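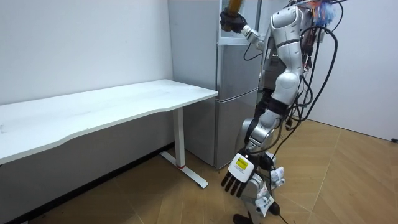

Penddale, 8/27/26

Household robots can manage parts of a chore but few whole ones, according to a study published by Belkadi, the home technology consultancy.

Its staff drew up a list of 100 ordinary jobs, from folding towels to restocking a shop chiller, and asked makers which of them their machines could finish without help. Only 5 were claimed by every firm that answered.

Krystyna Jakubowski, who wrote the study, said fetching and putting away drinks came up again and again in the replies.
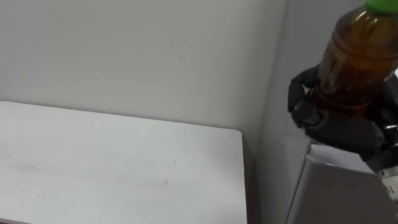 "Holding a bottle is mostly a solved problem," she said. "Opening a door, finding a space on the shelf and shutting the door again is three more jobs, and each can go wrong."

Shops may see the benefit before homes do. Kuvitz, which runs convenience stores, plans a trial of night-time shelf filling in October, with a member of staff on duty throughout. The company said it would not replace anyone during the trial.
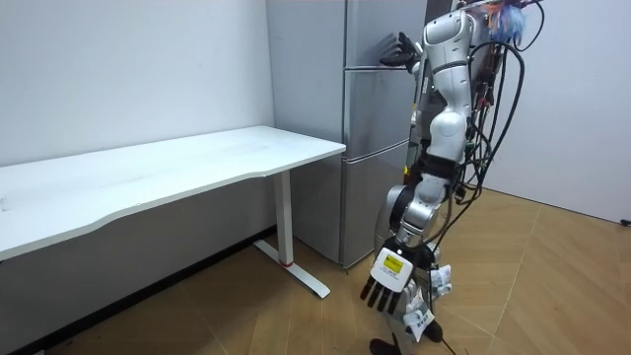
Kitchens remain harder because they were laid out for people. Handles differ from one make to the next and some doors have none that a machine can hook easily. A tall fridge with three doors stacked one over another means reaching high for one and stooping for the next, and fingers have to find the right edge at each seam.

Osto, which fits kitchens for housing associations, said tenants had asked about robots but none had ordered changes to suit one.

The study is free to read at Penddale library.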